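Section 4. Working Alongside the Piltura Arms at the Packing Table

Welcome to the part of the guide that most people flip to first, and we don't blame you one bit. If you have been packing gift baskets at Brurnside for years, you already know how the work goes, and what you want to find out is what will be different on Monday morning when two arms are working at your table. The short answer is that the arms pick up and set down, and you decide nearly everything else. The longer answer follows, so pour yourself a coffee and take it one step at a time.

This section was put together by Maribel Cabrera on the floor training team, with a great many notes from the packers on both shifts, who were generous with their time (and their opinions!).

4.1 What changes in your day

Before the arms, a packer at this table lifted every jar and container by hand, and on a busy day that meant 3,172 lifts across the line. Plenty of us went home with sore wrists. The arms now take over most of that lifting, and your job title changes from Packer to Table Lead. Your pay grade does not go down, your breaks stay where they are, and your seat on the line is still yours.

What you will be doing more of is looking. You will check lids and handles, choose which basket goes out and which one gets repacked, and show the arms how a new item ought to be held. Some people take to this right away and some find the first week a little dull or a little nerve-racking. Both are perfectly normal, and you can ask your shift lead for extra practice time at the training table in the Grube room whenever you like.

4.2 Setting the table before you start

1. Clear away anything left from the last shift, including tape, pens and drinking cups.

2. Smooth the cloth coverings so that no fold or loose corner lies over the tabletop where the basket will sit.

3. Set an empty basket within easy reach of both arms. It does not need to be perfectly square to the table edge. A basket turned at an angle is fine as long as the rim is clear on the side where the arm comes over.

4. Stand your jars upright beside the basket, leaving enough room between them for a gripper finger to pass.

5. Look along each arm and check that the thin cables hang freely and are not caught on the basket rim.

6. Press the green Ready key on the Favach panel and wait for the two-tone chime.

Note: If the chime sounds only once, one of the arms has not finished its warm-up. Give it 30 seconds and press Ready again. There is no harm in pressing it early, so please don't worry about having done something wrong.

4.3 Packing jars and containers together

The mixed baskets are the ones that got the most questions in training, so we have given them a little extra space here. Glazed ceramic is smooth and can turn in the grip, and the lighter plastic containers like to slide along the basket floor when something nudges them.

1. Choose Mixed Basket on the panel.

2. Let the arm place the first item and draw back before you reach in.

3. Check that the item is resting on the basket floor. If it is leaning on a side wall, press Pause and straighten it by hand.

4. Press Continue. The second item will go in beside the first, often very close to it.

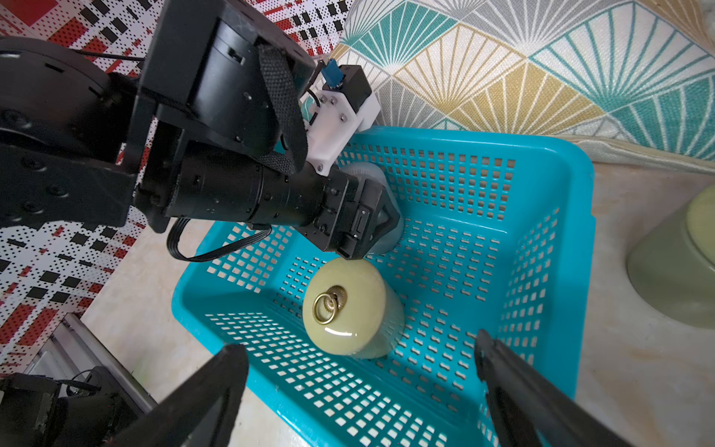
5. Stay at the panel while the fingers are down among the items. You will be tempted to help, especially if you have done this by hand for a long time and can see a quicker way, but please keep your hands outside the rim until the arm has lifted clear.

6. When the basket is full, press Pause once more, give everything a gentle touch to see that nothing wobbles, and slide the basket to the finishing side.

Caution: Never hold a jar steady while an arm is moving. The arm slows down when it meets resistance, but a finger caught between a gripper and a ceramic jar will still hurt.

Caution: Jars with a ring handle must be gripped by the body. If you see an arm going for the ring, press Pause and choose Change Grip. The ring moves, and the jar can swing.

4.4 Teaching a new grip

Now and then a container comes along that the arms handle poorly. You are the one who knows how it should be held, and the system is set up so that you can show it.

1. Press Pause, then Teach.

2. Using the small hand controllers at your station, bring the gripper down slowly over the item.

3. Close the fingers until they just touch both sides. Lift a little, set the item down, and open.

4. Repeat this 4 times, moving the item to a fresh spot before each try.

5. Press Save and enter your initials.

Your initials stay with the grip, so if someone on the other shift has a question they know whom to ask. There are 183 saved grips in the library so far, nearly all of them taught by packers.

4.5 When to stop, and who to call

Press the red Stop button if anything at all feels wrong to you. You do not need permission and you will not be asked to justify it, and a stopped line is never counted against your table. After a stop, remove any damaged item with the scoop, fill in the blue card, and call the floor desk. Restarting is done by the shift lead together with you, after you have both looked over the table.

Suggestions for the next edition of this section can go in the box outside the Grube room. We plan to reprint in August.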